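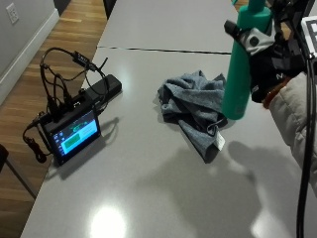
Search this site Enter keywords Go

About Cirkcombe

3 min read

Cirkcombe is a small workshop that designs and assembles touchscreen controls for community buildings: heating, hall lighting, door schedules and room bookings. We build the hardware, write the screens and answer the phone when something stops working.

The company was started by Effie Kinnear and Torbjørn Sundqvist, who had both spent years fitting other people's control panels and going back to fix them. Their first product, Catine, was a heating timer for village halls. It had one screen and four settings. A few of the early units are still on the wall, and we still keep parts for them.

Our current panel is called Griden. It works with most boilers and lighting circuits already in a building, so there is usually no need to rewire. To date we have supplied 341 panels to halls, libraries, clubs and small schools.

How we work

Every order is put together on a bench or a table before it goes out. We connect the screen, the power supply and the cables, load the customer's own settings and leave it running for 80 hours. If a plug works loose or a button is slow to respond, we would like to find out here. Cables are then labeled at both ends and packed with a printed wiring sheet.

Effie looks after the screens. She keeps the buttons large and the wording short, and she tests each new layout with people who have never used it - often whoever is next in the building. Torbjørn handles power, enclosures and site visits. He also runs the repair desk, which takes panels from other makers when we can get the parts.

We moved to the Gisler building in July. It has wood floors, good daylight and enough room for more than one job at a time. Stock is kept on site, up to 3,000 connectors and adapters, so most repairs go back the same week.

Visits and questions

Visitors are welcome by appointment. Bring a photo of your existing controls and the model number of your boiler if you can find it. For repairs, please write before sending anything - we will give you a job number to put on the box.

Page updated Oct 24, 2020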